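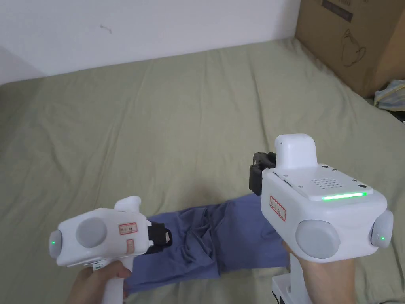 Windano Bedside Folding – read me first

Hello, and thank you for looking in. Windano is a small collection about folding clothes and cloths on a bed, the way so many of us do it at home when the table is full of other things. It was put together by Raluca Bogdan in April, and she's happy to hear from anyone who finds it useful.

What's inside
24 short sessions, 12 of them with plain dark fabrics. Creases in the bedding were left as they were – please don't treat them as mistakes in your notes. 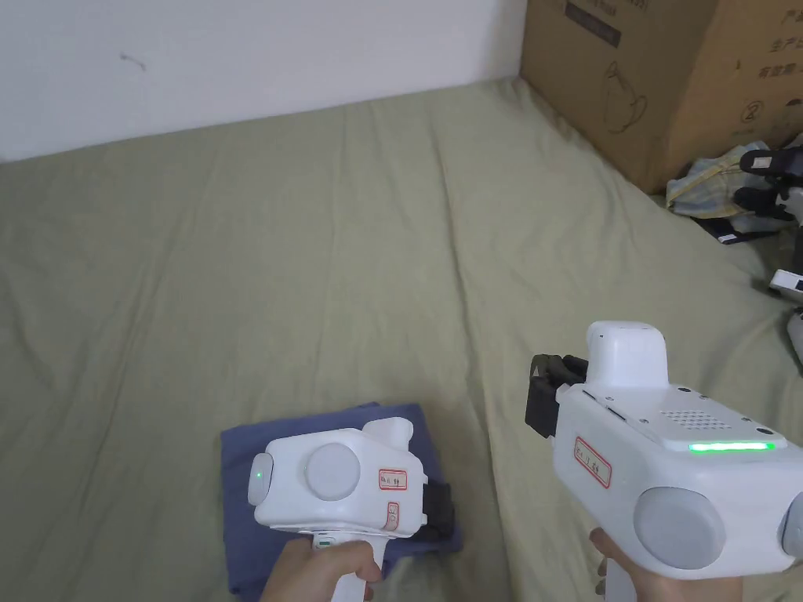

Navy cloth folded flat on the sage-green sheet, cardboard box in the far corner.

Notes
Each session has its own folder, with a text file giving the kind of item and the fold used. Session 15 has no text file yet; Raluca is still writing it up. Please name Windano if you share anything you make from it.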